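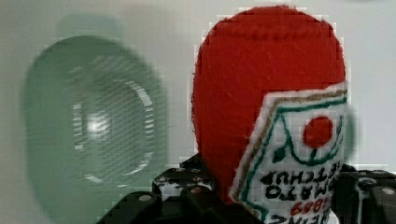
Chapter 7
Sewing with Felt and Other Nonwoven Fabrics

Most of the fabrics you have handled so far in this course were woven or knitted. They are built from yarns, and the yarns determine how the fabric stretches, hangs and frays. Felt is built from loose fibers that have been pressed, tangled or bonded into a sheet. It has no yarns, no grain and no right or wrong side, and a cut edge will not ravel.

These properties make felt a good material for learning three-dimensional construction. Pattern pieces can be laid in any direction, edges can be left raw, and small shapes hold their outline. Beginners often finish a stuffed felt piece in one or two class periods, while the same piece in cotton would need seam allowances, clipping and turning.

Felt has limits as well. It is weaker than woven cloth of the same thickness and will tear if a seam is pulled hard. Some felts form small balls of fiber, called pills, where they are rubbed. Wool felt shrinks in hot water, and acrylic felt can melt under a hot iron. You will test for each of these problems in Lab 7.2.

What You Will Learn

After working through this chapter, you should be able to:
Tell wool felt, blended felt and acrylic felt apart by touch and by a simple burn test done by your instructor.
Choose a stitch for joining, edging or decorating a felt piece.
Draft a pattern for a rounded form.
Attach a label or other flat shape to a curved surface.
Stuff and close a form without puckering the seam.

Key Terms

appliqué, backstitch, blanket stitch, dart, gusset, nonwoven, pilling, whipstitch

From Flat to Round

A flat sheet does not bend easily in two directions at once. Wrap a piece of felt around a can and it lies smooth. Try to wrap it over a ball and it wrinkles. To make a domed shape, the maker has to remove the extra material at the edge or divide the surface into sections and join them with seams. A dart does the first job. Separate panels, or a body with its own top piece, do the second.

The choice affects how the finished piece looks and how long it takes. Four panels give a fair curve. Eight panels give a smoother one, but every added seam is another place where the stitching can wander. For the small forms in this chapter, two to four pieces are enough.

Flat shapes that go on the outside should be sewn down before the body is closed. Once a form is stuffed, it is hard to reach the back of the work, and the knots end up on the surface. Fine details such as stems, leaves and borders are usually stitched onto the patch first, and the patch is then stitched to the body.

A Workshop Problem

Agnes Munro and Kwadwo Boateng run Pudero, a two-person workshop in Catovham that sews play food for preschools. One fall they received an order for 41 sets. Munro cut the pieces on a Thursday and left the stuffing and closing to Boateng. The first few forms leaned to one side. The pattern was sound, but the stuffing had been pushed in as large handfuls — the lumps settled against one wall and pulled the seam with them. Boateng opened the forms and started again with small tufts, filling the far end first and working toward the opening. It took some 2 hours to redo the batch.

Before You Read

1. Find an object made of felt at home or in your classroom. Where are its seams?
2. Why might a maker choose felt over cotton for a child's toy? When would cotton be the better choice?
3. Look up the meaning of "gusset" in the glossary. Name one garment that has one.

7.1 How Felt Is Made

Wool fibers are covered with tiny scales. When the fibers are wet, warm and rubbed together, the scales catch on one another and the mass tightens. Makers have used this method for thousands of years, and it is still done by hand with little more than hot water and soap. Acrylic fibers have no scales, so the factory process is different — barbed needles punch through a thick layer of fiber again and again until it holds together as a sheet.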